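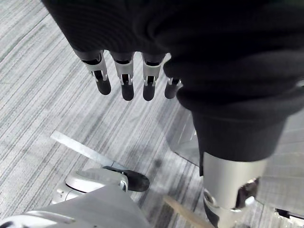 Betreff: Re: [haushaltsrobotik] Mietangebot Prillilura, lohnt das?

Hallo Liste,

Philomena Brennan schrieb:
> wir überlegen, für unser Gästehaus die Prillilura von Keane zu
> mieten. Der Vertrieb spricht von "Wäschepflege ohne Aufsicht".
> Mindestlaufzeit sind 4 Monate, Handtuchpaket inklusive,
> Einweisung vor Ort kostet extra. Hat jemand das Ding schon mal
> länger als eine Messevorführung lang erlebt? Und taugt die
> Prekatau-Software, oder schaltet man die besser gleich ab?
>
> Gruß
> Philomena

Ja, ich. Wir haben die Maschine seit sieben Wochen zur Probe, und ich bin inzwischen in der Lage, beim Geräusch der Handgelenke weiterzuschlafen.

Zum "ohne Aufsicht": Das stimmt insofern, als einen keiner zwingt hinzusehen. Im Vertrag steht dann unter Pladbridge-Klausel (so heißt der Wartungsteil, fragt mich nicht), dass bei unbeaufsichtigtem Betrieb die Haftung beim Mieter liegt. Lest den Absatz zweimal, er ist kurz und in sehr kleiner Schrift.

Zur Arbeit selbst. Glatte Küchentücher kann sie. Ecke suchen, Kante glattziehen, umschlagen, weglegen, da gibt es wenig zu meckern. Bei flauschiger Ware wird es zäher. Ein graues Handtuch auf dunkler Unterlage bei Abendlicht ist für die Prekatau offenbar ein philosophisches Problem: Wo hört das Tuch auf, wo fängt der Rest der Welt an? Sie greift dann gern in die Mitte der Falte und hält das für eine Ecke. 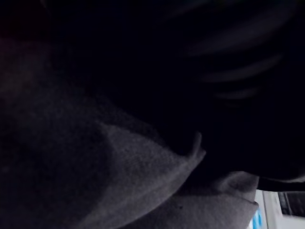

Abhilfe schafft eine ordentliche Lampe von der Seite. Im Handbuch steht dazu nichts, die Hotline kam nach 30 Minuten Warteschleife auch darauf. Seitdem schaffen wir einen Korb in einer Stunde, also in 60 Minuten, für die ich zu Fuß deutlich weniger brauche. Dafür rede ich nebenbei mit dem Fernseher, und das macht sie nicht.

Was im Prospekt fehlt:

- Die Kalibrierung will jeden Morgen gemacht werden. Wer sie auslässt, bekommt Trapeze.
- Spannbettlaken: vergesst es. Der Vertrieb nennt das "in Vorbereitung", und zwar seit Oktober.
- Die Prekatau lässt sich abschalten, dann ist die Prillilura allerdings ein recht teurer Kleiderständer. Lieber anlassen und die automatischen Updates sperren, das letzte hat uns sämtliche Faltprofile gelöscht.
- Die Einweisung vor Ort könnt ihr euch sparen. Der nette Mensch hat uns das Handbuch vorgelesen.

Fürs Gästehaus würde ich die Kurzmiete verlangen, die gibt es auf Nachfrage, sie steht bloß nirgends. Und nehmt eure eigenen Handtücher für den Test. Die aus dem Paket falten sich fast von allein, so steif sind die.

Die Faltprofile, die bei uns mit Frottee laufen, schicke ich gern direkt, die Liste frisst ja Anhänge. Wie viele Zimmer habt ihr eigentlich?

Grüße aus dem Wäschekeller
Uli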